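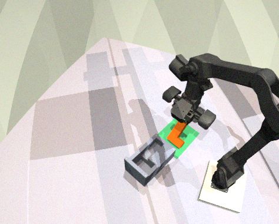
The simulated arm over the orange L block, green square underneath, grey box beside it.

So I've been collecting demos again! Every evening this week, after dinner, I sit down with a mug of tea and drive a pretend robot arm around a pretend table until my wrist complains. The job I've set it is dead simple to say: pick up the orange L, put it in the box. Saying it is the easy part.

The L shape is a pain, I'll admit. With a plain cube you can come down at nearly any angle and be fine, but with this thing you have to choose a leg and line the fingers up across it, and I kept switching legs without noticing. Feven Gebreyes looked over my first batch and asked why I'd grabbed the long leg in one run and the short leg in the next, and, well, I had no answer. The learner didn't either (it went for the gap in between, over and over, poor thing).

I've binned that lot and started fresh. Long leg only, same approach every time, and I move the block and change the colours of the backdrop between runs so it doesn't just memorise one table. I'm also cutting out my dithering at the start, when I hover and mutter. Two evenings in and the new recordings look heaps tidier when I play them back.

Hagos Wubshet reckons I should leave a few fumbles in so it learns to recover. Maybe! I'll try four with a deliberate near miss and see what the training makes of them.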